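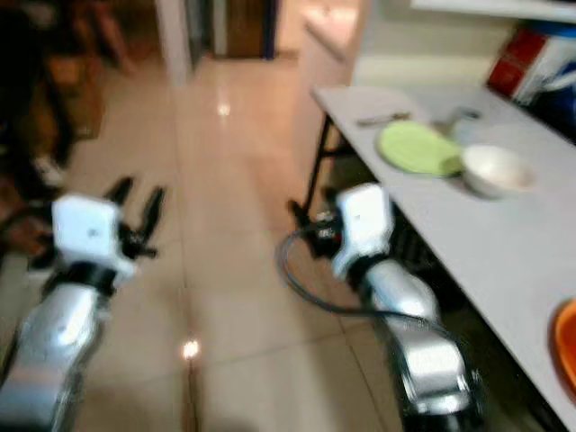 **Week 4 handout: Can machines do chores yet?**
Instructor: Veronica Radu. Reading: Sugawara, chapters 2 and 3 (skip the appendix).

Short answer for the exam: some chores, in some rooms, slowly.

## Clearing a table

Most people guess that gripping is the hard part. For plates and bowls it is one hard part of several. A two-armed machine next to a table has to settle these before it lifts anything:

- where the table edge is, seen from a head that may be moving
- which arm goes first, and where the other arm waits
- how to get under a flat plate, which gives two fingers very little to hold
- what to do with thin items such as knives and spatulas
- where its own cables will swing

A bowl is easier than a plate. The rim stands up and a finger can go inside. Shiny things are worse than dull ones, and a polished floor can throw reflections that confuse a depth sensor.

Motion blur matters too. If the head or arm moves fast, the picture smears and the position estimate gets worse. The usual fix is to slow down, so demo videos are often sped up. Check the corner of the video for a speed label.

## Shop floor compared with kitchen

Lenuța Onu's notes on the Gerside packing line are on the course page. The line handles one tray shape, 1000 times a shift, under fixed lights. Stops for a dropped tray: 2 per shift.

The Tirkent kitchen trial used 27 different dishes and the table was moved between runs. It took about 200 seconds to clear a place setting -- a person needs far less. The arm was no worse than the one at Gerside. The room changed and the line did not.

## Terms

**Cycle time**: start of one task to start of the next.
**Intervention**: any time a person steps in, including a remote operator. Ask for this number first.

## For next week

Pick one chore at home. Write down every step, including the ones you do without looking. One page. Zübeyde Akyol will collect them in section.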